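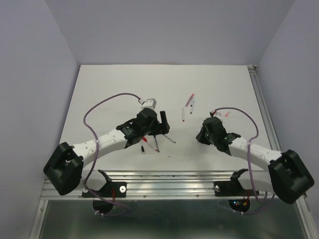 Golnar Mousavi read a draft of this chapter and told me the title was wrong. Caching, she said, is a decision to show people old answers, and a book that files it under "performance" has already taken sides. I kept the title but moved her complaint to the front, where it can do some damage.

Chapter 4
Caches, Mirrors and Other Copies

Most programmers meet caching as a cure. A page is slow, someone puts a store in front of the database, the page is fast, and the ticket is closed. The graph that gets passed around afterward shows response time. It seldom shows how many readers got a price or a permission that had already changed.

Take the Nerolitz package index, which we will return to throughout the chapter. In July its team put a mirror called Brindico in front of the main server. The median request fell from 1,519 milliseconds to 119, and the release notes called this a success. Perhaps it was. The notes don't say how old the served records were, and when I went looking for that figure in the logs I found that the mirror had never been set up to write it down. A package pulled by its author for a security hole stayed on offer until its entry expired – and the expiry time had been copied from a sample config file.

You will hear that this is a tuning problem. Pick a better expiry time, add a purge call, move on. I have my doubts. A purge call is a message, and messages get lost, arrive twice, or arrive in the wrong order. Section 4.2 works through the wrong-order case in detail, because it is the one that students tend to wave away.

Before reading on, you should be comfortable with HTTP headers (Chapter 2) and with the reverse proxy you built in Chapter 3. The exercises use Grundent, a small key-value store with no eviction at all until you write it. Run it on your own machine. The hosted version has a cache of its own, and you will waste an evening on it.

Terms used in this chapter: origin, mirror, hit, miss, stale read, time to live, purge, stampede.

4.1 What a hit rate leaves out

A hit rate is the share of requests answered from the copy. It says nothing on whether the answers were right.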